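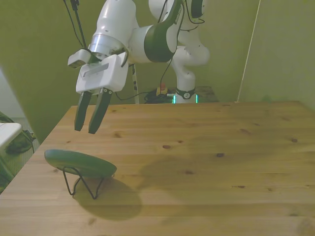 I want to make a case for the plain pine table, and I know how that sounds. Pine is what you buy when you're 26 and the oak one costs a month's rent. It dents if you look at it funny. My brother-in-law calls it "starter wood" and says it in the same voice he uses for light beer.

But I've owned the fancy kind too! For a few years we had a walnut-veneer thing from Natico that cost us $1,323 with delivery, and I have never been so nervous around a piece of furniture. Coasters, place mats, a felt pad under the fruit bowl, a second pad under the felt pad (don't ask). Then one February somebody set a hot casserole down on it and the veneer lifted in a bubble the size of a pancake. The repair guy looked at it and shook his head. You can't sand veneer that thin – you go right through it.

So we sold it for $50 to a college kid and got a pine one, pale as butter, knots all over. I love the knots. Furniture stores seem to think we don't. Walk through Plustau on a weekend and everything is either "clear grade" or printed with a pattern that repeats every couple of feet, and once you've spotted the repeat you can't stop seeing it. A real knot sits where a branch was. It's dark, it's a little off center, and it doesn't line up with anything. My kids use ours as landmarks. The salt goes by the big one, and whoever sits nearest the one at the end has to get up for the ketchup.

I also like what light does on a pale top. Put almost anything over it in the afternoon and you get a big soft shadow across the grain, and you can find a dropped screw or a bead in 2 seconds flat. Try that on espresso-stained anything.

Yes, it's soft. Ours has fork marks, a homework essay pressed into one corner if you catch it sideways, and a ring from a paint can that I put there myself. Every other summer I drag it outside, go over it with the sander, rub in some oil, and most of that comes off. The essay stayed. I kind of went easy on that corner.

The Oyelaran catalog that came this week has a pine table "pre-distressed by hand" for more than double the smooth one. Somebody's paid to whack it with a chain, I guess. Buy the smooth one, please, and have people over for dinner.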